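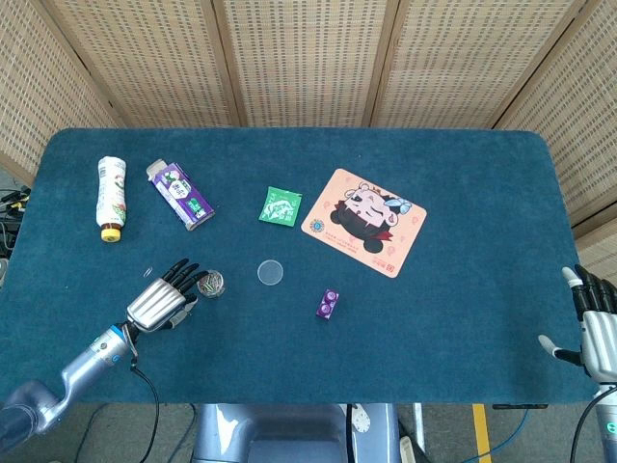

Bottle and drink carton on the felt, screen behind

Ticket 675 – guest Wi-Fi keeps dropping at Wotstead
Last updated: 4 Apr 2020

Hi Maiara, me again! The guest network is kicking people off every few minutes, same as it did in December. My laptop says it's connected, full bars and everything, and then no page will load. The office network is totally fine, so I don't think it's the line coming in.

What I've tried so far:

1. Turned the router off, counted to 30, turned it back on. Worked great for 53 minutes (I timed it, I was so hopeful) and then it dropped again.

2. Forgot the guest network on my phone and typed the password back in. It joined, then hung at the sign-in page.
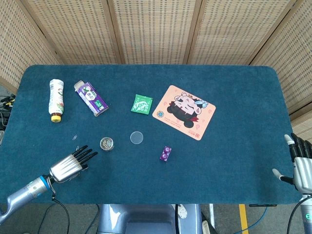 Tabletop with the rattan-type screen around it

3. Moved the laptop right next to the Miltano box in the hall. No change, so I'm guessing it isn't signal strength.

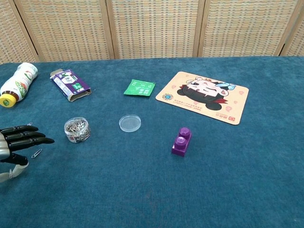 4. Logged in to the admin page and looked at the address list. It's full! More than 675 entries, and most of them are old phones that haven't been here in ages – the lease time was set to two weeks.

Reply from Maiara Bittencourt:
Good find on the list. Set the lease to two hours, clear the old entries and restart the box. Leave the office network alone please.

Update from Adesuwa Olatunji:
Done, all of it. My phone and laptop both got on right away and they've stayed on all afternoon – yay! Can you keep this open until I've checked the Iltham site too? Same box there, and I bet it has the same setting.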